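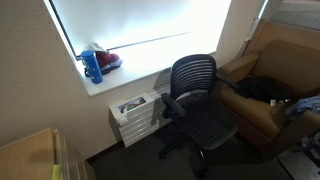 About Clurley

Clurley writes and maintains navigation software for mobile robots that work in furnished rooms. Our customers run serviced flats, small offices and student residences. The robots carry linen, move supplies between floors and tidy rooms between one guest and the next. We do not build the machines. We supply the part that decides where the machine is, what is in front of it and when it should stop.

The company has its office and test rooms in Malludau. The test rooms are ordinary rooms with ordinary furniture, and they are not tidied before a run.

What the software has to deal with

A furnished room is a poor place for a depth sensor. A bright window washes out the part of the view next to it. A dark chair on a dark grey carpet returns very little signal, and a backrest made of separate ribs returns some of it from the wall behind. The five legs of a wheeled base spread wider than the seat suggests. Armchairs have clothing on them, and window ledges have bottles and shoes on them. All of this moves from one day to the next.

Most of our work is on these cases. Long corridors and bare floors were solved by other people some years ago.

Fault 3352

Customers and applicants often ask about fault 3352, so the account is kept on this page.

In April a robot running our software at a residence in Vadlow drove into an office chair and did not stop. The chair was pushed across the carpet and against a heating unit under the window. The robot went on pushing until the motor current limit cut the drive. The room was unoccupied and there were no injuries. The casing of the heating unit was cracked and the robot's front bumper was torn from its mount.

There were three causes, and all of them had to be present.

First, direct light from the window saturated the depth camera. The software correctly marked that part of the image as having no data, but the planner then treated no data as free space once the robot had been still for more than 800 milliseconds. This rule had been added to stop robots from freezing in sunny rooms.

Second, the chair base was below the height at which the laser scanner could see it. The scanner passed over the legs and saw only the central column, and the filter discarded the column as noise.

Third, the bumper switch had failed closed. The self-test checked that the switch was connected but did not check that it changed state when pressed. The robot had no working contact sensing when it left its dock.

What we changed

The 800 millisecond rule was removed on the Friday after the fault was reported. Missing data is now treated as an obstacle, and a robot that cannot see stays where it is and asks for help. Robots stop more often as a result – mostly in south-facing rooms, late in the morning. Some customers find this inconvenient. The setting cannot be turned off.

The noise filter was rewritten in version 2 of the planner. A narrow vertical object is kept on the map until it has been viewed from another angle.

The bumper test now requires the robot to press its bumper against the dock before each shift. If the switch does not change state, the drive is locked. Existing docks needed a small steel plate for this, and we fitted the plates at our own cost.

The motor current limit worked as designed, but it was set too high for indoor furniture. It has been lowered on every robot we support.

Reporting a fault

Customers report faults through Phan, our log and ticket system. Any contact the robot did not expect counts as a fault, including contact with a curtain or a bag. Please leave the robot and the furniture where they stopped until the log has been copied. Press the red stop button first if anyone is in the room.

Fault reports are open to every customer, with the site name removed if the site asks for this. Vadlow agreed to be named.

Working here

We take on software and test engineers when there is work for them. Test engineers spend most of the day in the rooms, moving furniture and reading logs. Current posts are listed on the jobs page.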